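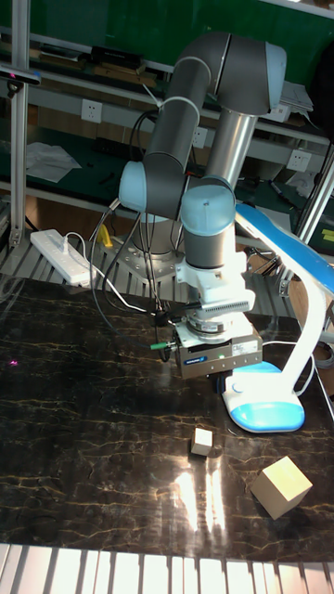

Arm over the black marble table

Boards > Skin and Body > Hand Creams > Thread 1184

Reading time: 2 min

Kedarier hand balm, is it worth it?

nesurside_nights
I have used the Kedarier balm every night since July. My hands were very dry, especially the knuckles, and after two weeks they stopped to crack. It is thick and it smells a little of oats. The 50 ml tube is small for the price, but I need only a pea of it. Has anyone compared it with Trinder?

palmtree_k
I had both. Trinder sinks in faster, so I can type after it. Kedarier left marks on my phone and on my pillow. For me it is too greasy, sorry.

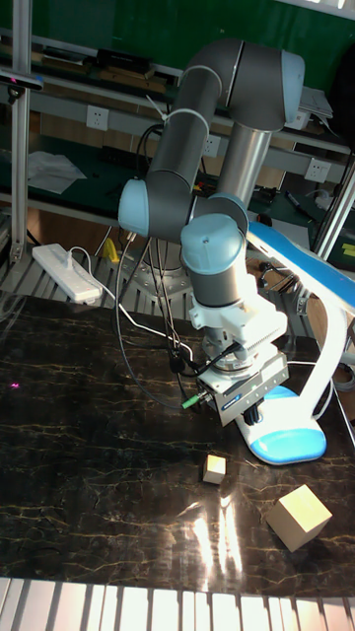

Also I don't agree that it smells of oats. To me it is candle wax. My sister says the same and she likes it, so maybe it is only a question of taste.

nesurside_nights
Did you put it on damp hands? On dry hands mine is greasy too. I wash, I pat them a little, then balm, then cotton gloves.

palmtree_k
Yes, damp, without gloves. I can't sleep in gloves. If a cream needs gloves to work I would say it is an overnight mask and they should write this on the tube.

lowbudgetglow
Rewi has a plain one with glycerin that costs half. No smell at all. I put it by the sink and use it after every wash, and I think this habit helps more than the brand.

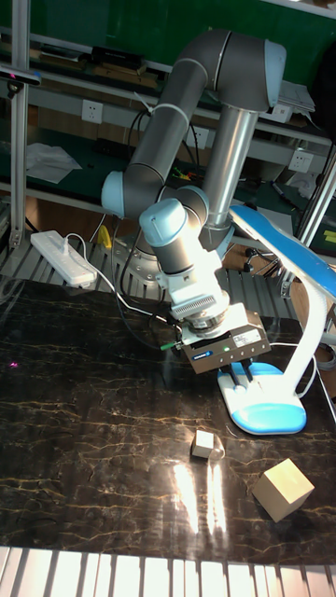
Hand Care Club, Nesurside Beauty Boards

nesurside_nights
I tried Rewi in the winter and it burned on the small cuts. Maybe they changed it. Is yours the pump or the tube?

lowbudgetglow
Pump. I never had the tube, so I can't compare.

palmtree_k
The tube has perfume, the pump does not. Read the back before you buy.

nesurside_nights
Thank you, then it was the tube. I will finish the Kedarier first and buy the pump after.

Contact | © Nesurside Beauty Boards, May 2018 | Back to top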